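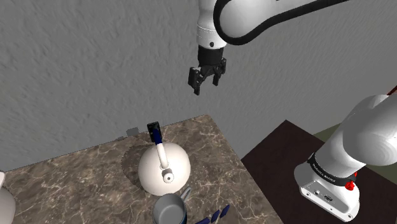 Textured wall behind a work surface.

How to Paint a Textured Wall

A textured wall takes more paint and more patience than a smooth one, but the steps are much the same. The main trouble is getting color down into the low spots without leaving heavy ridges on the high ones. These steps are for an interior wall with a light to medium texture that has been painted before. If the wall has never been painted, prime the whole thing first.

What you will need

Wall paint, eggshell or matte
Stain-blocking primer for patches
A roller frame and covers with a 3/4 inch nap
A 2 1/2 inch angled brush
A short, stiff brush for corners
Painter's tape and drop cloths
A vacuum with a soft brush head
Mild dish soap, a bucket and a sponge

Step 1. Work out the paint

Multiply the width of the wall by the height and take off the doors and windows. The coverage printed on the can is for smooth walls. Mine came to 407 square feet over three walls, and I bought as if it were 500. That left me part of a can for touch-ups. Buy all of it at once, and if you have more than one can, pour them together in a large bucket and stir. Two cans of the same color can be slightly different, and a long wall will show it.

Step 2. Clean the wall

Texture holds dust. Vacuum from the top down with the soft brush head, then go over the wall with a damp sponge and a little soap. Wring the sponge out well. Old texture that was never sealed can soften and come off if you soak it. Go over it again with plain water and leave it overnight.

If your house is older and has a sprayed texture, have it tested for asbestos before you sand or scrape any of it. Old paint may also contain lead.

Step 3. Patch

Fill nail holes with lightweight filler and dab it while it is soft with a damp sponge so it isn't flat. For a bigger patch, use texture in a spray can. Practice on cardboard first, because the nozzle setting makes a big difference. Let the patches dry fully and prime them. Skip the primer and they will show up as dull spots.

Step 4. Tape the edges

Tape doesn't seal well against texture. Press it down hard with a putty knife, then brush a thin line of the old wall color along the edge. The old color fills the gaps under the tape, and the new color goes over it. Where the wall meets a textured ceiling, you can also scrape a very narrow groove along the corner with a screwdriver and use it as a guide for the brush. I did this in the dining room and it came out straighter than the tape did.

Step 5. Cut in

Load the angled brush about a third of the way up and tap off the extra. Paint a band three inches wide along the ceiling, trim and corners. Push the bristles into the texture first, then smooth in one direction. Do one wall at a time so the band is still wet when you get to it with the roller.

Step 6. Roll

Load the roller well. A half-dry roller only hits the high spots. Start a foot from the corner and roll a W, then fill it in going up and down. Roll the same section again at a slant to catch the sides of the bumps, and finish with light strokes from ceiling to floor.

I used Bestberg eggshell in a clay color called Khunthong, with an Ollel roller cover. The cover shed a little at first -- wrapping it in tape and peeling the tape off took care of that.

Step 7. Second coat

Wait as long as the can says, longer if the room is damp. Hold a flashlight flat against the wall and look for pale specks. Dab those with the stiff brush before you roll again. Pull the tape while the last coat is still a bit soft, at a low angle, and score it with a knife anywhere it sticks.

Keep furniture a few inches off the wall for a couple of weeks. The paint will feel dry long before it is hard.

Comments

Guest
Does this work over orange peel texture? That is what we have all through the hallway.

Guest
I did orange peel with a 1/2 inch nap and it was fine. 3/4 left too much paint on it.

Guest
The groove trick at the ceiling worked for me, but go slow. I took a chip out near the window and had to patch it.

Guest
What sheen would you use in a kitchen? Matte is hard to wipe down.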